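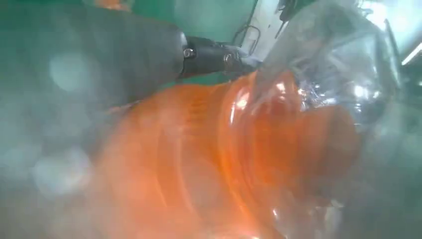

Orange ribbed item, clear plastic wrap at one end

Packing check — Poddale, bay 16

Wrap over ribbed end — OK, creased but OK
Ribs, cracks — none found
Loose plastic near cables — tie back, did it
Exit clear — yes
Extingusher tag — November, fine
Knife guards — one missing, told Volkan

Recheck after lunch. O. Sarıgül

Comments
Volkan Gündoğdu: guard ordered from Lehner
O.S.: ok thx, closing

Recent checks
Poddale bay 33
Jurkivura racking
Gullora loading door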